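August, late evening

Spent most of the day on the handling rules with Babita Uniyal. We are on draft 14 now and I think it is nearly there. The section on what to do between attempts is still too long, and she wants it down to two pages so people will read it before they start and not after.

We settled the main argument. Every take begins with both fingers open and clear of the object, and it ends the same way. If the object gets knocked, you finish the take and mark it. You don't stop and tidy up halfway. Pandey had been letting people restart, and 102 of his takes have no proper ending.
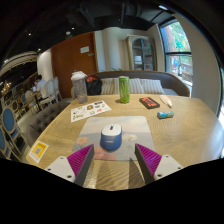

The other thing was clutter. Putham's version of the rules said to clear the table of everything but the object. Babita is against it and so am I. People's tables have bottles and papers on them, and a gripper that has only met bare tables won't be much use in a house. So the rule now says leave things as they are, except glass, medicines and anything with a name or address on it. Bystanders must be asked first, even if they are far off.

Emine rang about the pads. She wants them checked for wear at the start of each session and written in the log. Fine by me. Added it as rule two.

Still to do: the wording on spills, and send the lot to Viltik. Wrists sore. Bed.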